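About Faltard

Faltard is a small kitchen and joinery firm. Four of us in the workshop, two in the office, one van. Started by Anil Devadiga and Kavitha Suvarna after they both left the same flatpack company in the same month -- long story, ask Anil.

What we do: kitchens mostly. Islands, worktops, larders. Also wardrobes, doors and the odd staircase if we like you.
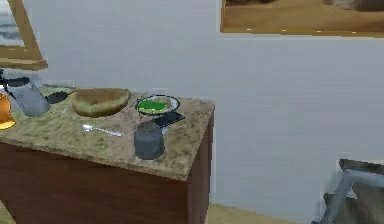 Island with speckled stone-look top and dark reddish-brown base.

We've fitted 132 kitchens so far. Smallest was in a narrowboat, biggest was for the Pai cookery school, who are still sending us cake. Lead time is about 20 weeks at the moment, sorry, we know. If you want to be in before next winter get your measurements to us by the end of November.

Who's who. Anil does site visits and quotes. Kavitha runs the workshop and has final say on timber, no arguing. Sumathi Naidu answers the phone and does all the drawings. Karthikeyan Gounder fits, and will take his shoes off at your door without being asked.

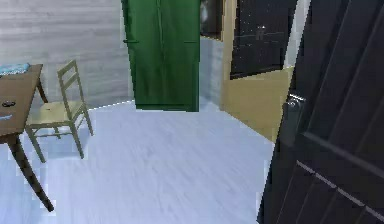

Drawings are free for the first two goes, after that we charge a bit, which comes off the bill if you go ahead. Deposits are held seperately until work starts. We don't do sales or "ends tonight" offers.

Workshop is the unit behind Beven Tyres, green gate, parking out front. Visitors welcome but ring first -- the saw is loud and we wont hear you knock.

Page updated 18 October 2026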